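Minilis: building a pair of hand-held grippers in a shared workshop
Speaker notes, Kavivthorpe makers' evening, Jul 2, 2021

(Slide 1, title. Wait for the door to stop banging.)

Hi everybody, thanks for coming out on a Friday! I'm going to talk about Minilis, which is the name we gave to a pair of grippers you hold in your hands, plus the pile of software that goes with them. It started on my kitchen counter back in November, moved to the Drodomport shared workshop when my kitchen wanted its counter back, and it's lived there ever since.

(Slide 2, the idea.)

So the short version. I want a robot arm at home that can tidy a table. Put the cup in the tray, put the sponge back where the sponge goes, that kind of thing. I don't want to write a rule for every cup. I'd much rather show it! And the easiest way I know to show it is to do the chore myself, with the same sort of fingers the arm will have, and record the whole thing.

Ask who here has tried driving an arm with a game controller. (Hands usually go up, people groan.) Right. I did that for a month. Picking up a mug felt like parking a truck with chopsticks. With a gripper in each hand it's just... picking up a mug. You feel it when it slips, too.

(Slide 3, parts. Go fast, the list is in the handout.)

The shell is the piece I redid the most. My first one was all straight sides and it dug into my palm something awful. The curved one is so much nicer to hold, and it prints without a mountain of supports if you stand it on end. The fingers are separate so you can swap them. Do make them separate! I glued my first set and regretted it the same evening.

The pads matter more than I thought they would. Smooth ones let go of a mug, textured ones hang on. If you've only got money for one nice thing on this build, spend it on pads.

Then markers. The square black-and-white patterns go on the outside of each gripper so the software can work out where it is and which way it's turned. Print them matte. Glossy ones catch the ceiling lights and you lose tracking exactly when you're doing something interesting.

(Slide 4, the workshop. Leave these up for a bit, drink some water.)
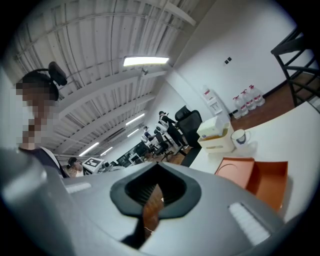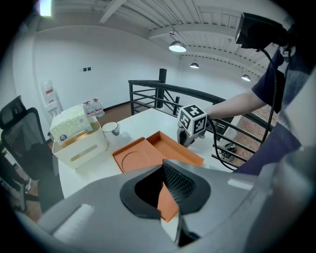
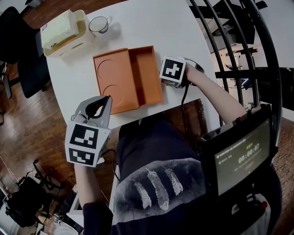 Working with the grippers at the white table, Drodomport. The orange tray is in all three.

(Slide 5, how a take goes.)

OK so a take. Set the table, start the timer, do the chore, stop. Keep it short. My early ones went on forever and I'd drift off halfway and start scratching my nose with a gripper. The timer helps a lot with that, and it also makes it much easier to line up the recordings later.

The tray is a great thing to practice on, by the way. It's got a clear inside and outside, so you can tell if the job got done, and a bright color stands out nicely on a white table. Move it a little between takes. I didn't, for two whole weekends, and what I got was an arm that was brilliant at putting cups in one exact spot in the universe.

(Pause here, that usually gets a laugh. If it doesn't, carry on.)

Both hands or one? I say start with one. Two hands is where the fun is (hold the tray with one, drop things in with the other) but everything that can go wrong now goes wrong on both sides, and the cables find each other. Clip them. Leave enough slack to reach across the table and no more than that.

(Slide 6, software.)

I call the recording program Kioko. It's small and kind of ugly. It saves the views, the gripper opening and the time, and it beeps at you if it loses a marker. Put the beep in early, seriously, I threw out nearly 1000 takes before I had one. I'm still a bit sore about that.

(If asked about calibration: do it every time you sit down. Yes, every time. The sheet is in the handout.)

(Slide 7, what's left.)

The arm does cups pretty well now. Sponges, so-so. Anything floppy is a mess and I'd love to hear from somebody who's had better luck with cloth. I also want to get the weight down, my wrists complain after a long evening, and I'd like a quieter spring in the trigger.

Files are on the stick by the coffee. Both grippers are on the side table too, so come and squeeze them! Please put the caps back on the charging ports when you're done.

Questions.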